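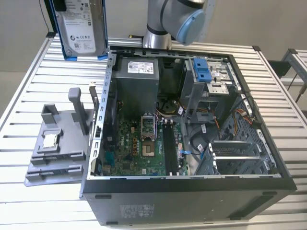
Gastura: a data card for exit interviews with reality show contestants

Version 7

What's in it

Gastura is a collection of 274 interviews given by people who had just left a reality show, usually by vote, sometimes by walking off, and in one case by missing the bus back from a challenge. The shows are house shows, island shows, cooking shows and one about competitive upholstery that ran for a single January and deserved longer.

Each record is one interview in plain text, with a small set of labels added by hand. Of the 274, 131 come from winners or runners-up. The remainder went home earlier and are, as a group, much better company.

Where it came from

The interviews were transcribed from the Lacson archive, a shelf of recordings kept by a defunct entertainment weekly. Audio quality ranges from fine to "recorded next to a smoothie bar." Words we couldn't make out are marked (unclear). Please don't guess at them. An earlier version did, and one contestant ended up thanking her llama.

Fields

show: a short code for the program. Flustia is the singing contest, Fakow is the one in the house by the lake. The full key is in shows.txt.

week_out: the week the contestant left. Finalists get the number of the last week, whether or not they stayed awake for it.

text: the interview, questions included. Questions start with a Q and a hyphen.

journey: how many times the speaker says "journey." Literal travel is counted too, after a long argument that the literal side lost.

brand: yes or no. Yes means the speaker mentions building a brand, launching a brand or being a brand. Owning a favorite brand of hot sauce doesn't count.

romance: none, hinted, confirmed, or "we're just really good friends." The last is a category of its own and the largest of the four.

regret: none, mild, or full. Regret about hair goes under mild.

How the labels were made

Two readers labeled every interview separately, then met to settle their differences. Most of those were over romance. The guide they used is in labels.txt, and it gets noticeably shorter-tempered toward the end.

Interviews of fewer than 300 words were left out. This removed nearly everybody from the dance show, who were apparently out of breath.

Known problems

Fakow is overrepresented. Its contestants would talk to anyone, at any hour, and the weekly let them.

Some people appear twice because they came back for an all-stars season. They have the same speaker code both times, even where the personality is different.

Week numbers for Flustia are off by one in the second season, which opened with a double episode. We've left them as they are - three other files depend on the mistake by now.

Sarcasm isn't labeled. If someone says the winner "totally deserved it," you're on your own.

Uses

People have used Gastura to study how speakers describe themselves after a loss, and to build a bingo card. Both seem fair. It shouldn't be used to predict who will win anything, and it's a poor guide to what happened on the shows, given that every speaker remembers being edited badly.

Names have been replaced with codes throughout. Nicknames given on air were replaced too, at some cost to the reading experience.

Changes in this version

15 November 2023: fixed broken apostrophes in the cooking shows, merged two speaker codes that were the same man with and without a beard, and changed regret from a number to words.

Corrections are welcome in the issues tab. Include the record number and the line. Opinions on who should have won Flustia can go there too, but they'll be closed.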